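Teaching the Folding: What Automation Is Changing for the People at Brultis
Student project report, second-year module in Work and Technology
Submitted by Oksana Panasiuk and Aurelio Ayala

1. Why we chose this subject

When our tutor asked us to find a workplace where automation was changing somebody's day, most of the class went straight for warehouses and supermarket tills, and we very nearly did the same. Then Aurelio remembered that his neighbour had moved from the ironing room at Utex, a laundry service, to a smaller firm called Brultis, where people handle clothes and bedding with hand-held grippers so that a robot arm can later learn from the recordings. She still deals with shirts all day, only now she picks them up with two yellow fingers and a trigger. We were hooked, and we are very grateful to everyone at Brultis who put up with us through most of April.

We wanted to know three things. What does the job ask of a person who was good at the old one? What do they gain or lose by changing? And how do they feel about teaching a machine something they were once paid to do themselves?

2. How we went about it

We spoke to 10 people, all of whom do gripper work now, and we sat in on sessions in the mornings and again after lunch, when (we were warned) everybody's wrists are a bit slower. We also handed round a short questionnaire, and between us we wrote up 34 pages of notes, far too many to include, though our tutor is welcome to them. Names are used with permission.

3. The work itself

Much of the work takes place in ordinary bedrooms, on ordinary beds, with whatever cushions and covers belong there. A worker lays out a garment, brings the grippers in and tries to move it as smoothly as they would by hand. The T-shirt is the one everybody starts with. Collars and shoulders are the favourite places to take hold, and a good deal of friendly argument goes on over which should come first. 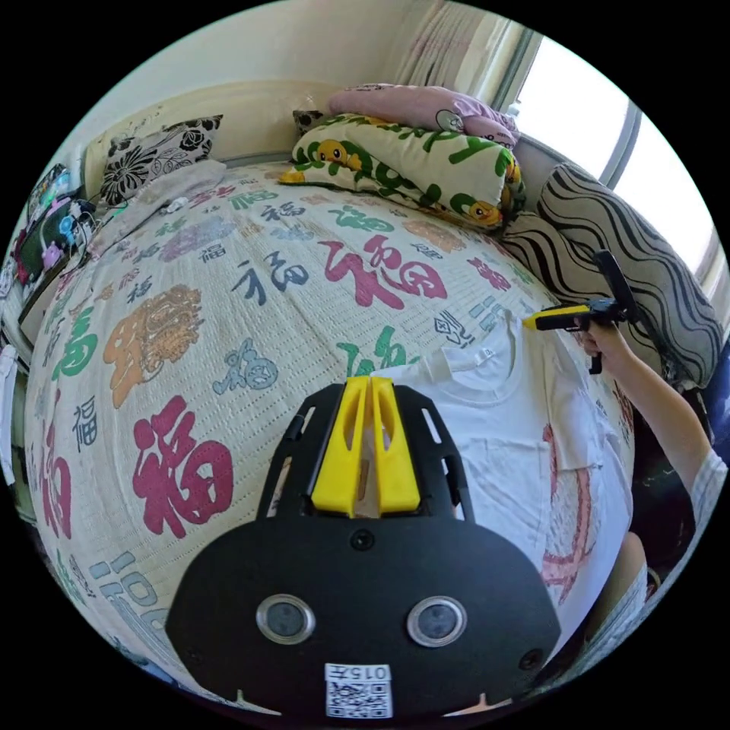
Orysia Tkachuk told us that her hands had known how to fold for years without consulting her, and that the grippers made her think about it all over again, which she found tiring in the first fortnight and rather interesting after that. She would not want to go back to the ironing room, she added, but she does miss the talking, as at Utex there were always five or six of them round a table.

That last remark came up again and again in different words. Gripper work is quieter. Vsevolod Tkachenko said he goes whole mornings hearing little apart from the click of the trigger, and he has taken to ringing a former workmate in his tea break. We had gone in expecting to hear mostly about pay and job security, so this took us by surprise, and we changed our second round of questions to leave more room for it.

4. What has changed for people

The gains are real and we don't want to skip past them. There is no steam, no standing at a press, and no heavy trolley to push. Seven of the people we spoke to said their backs were better. The hours are steadier too, and Chandrasekhar Iyer can now collect his daughter from school, something he mentioned twice with a very big smile.

On the other side, there is a new kind of tiredness in the hand and forearm, and a feeling of being measured. Every attempt is logged. One busy day came to 216 attempts across the team, of which 129 were accepted, and people told us they would like to hear more about why the rest were turned down. A rejected attempt simply comes back with a cross against it, and after years of having a supervisor lean over and say "try it from the other side, love", a cross feels rather cold.

Bedding brings its own troubles. Flat white pieces have to be picked out from a busy cover underneath, and thick blankets are hard to grip anywhere except at an edge. Several workers have worked out their own little tricks for this, and we thought it a pity that these are passed on only by chance.

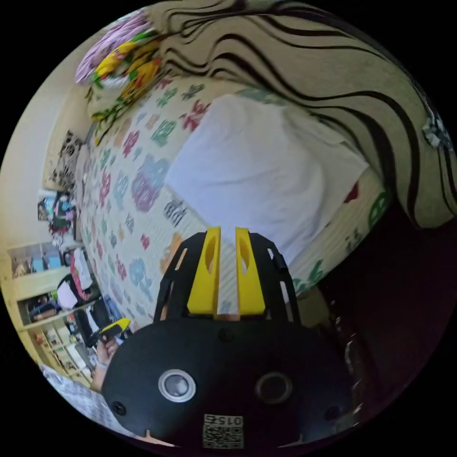
Figure 2. Gripper work over a quilted bedspread, with a striped blanket to the right.

5. Feelings about teaching the machine

Opinions were mixed, and often mixed inside the same person. Four people said they were proud that their way of doing things would be kept. Three worried about old friends still working in laundries. The remaining three said it was a job, and a warmer one than the last, and could we please put the kettle on.

6. What we would suggest

We are only students, but we were asked for our thoughts, so we offered them. Rejected attempts should come with a sentence of explanation. Workers should have a shared half hour each week to swap tricks, preferably with biscuits. And the people whose skill is being recorded ought to be shown the robot arm using it, as only two of our ten had ever seen it move.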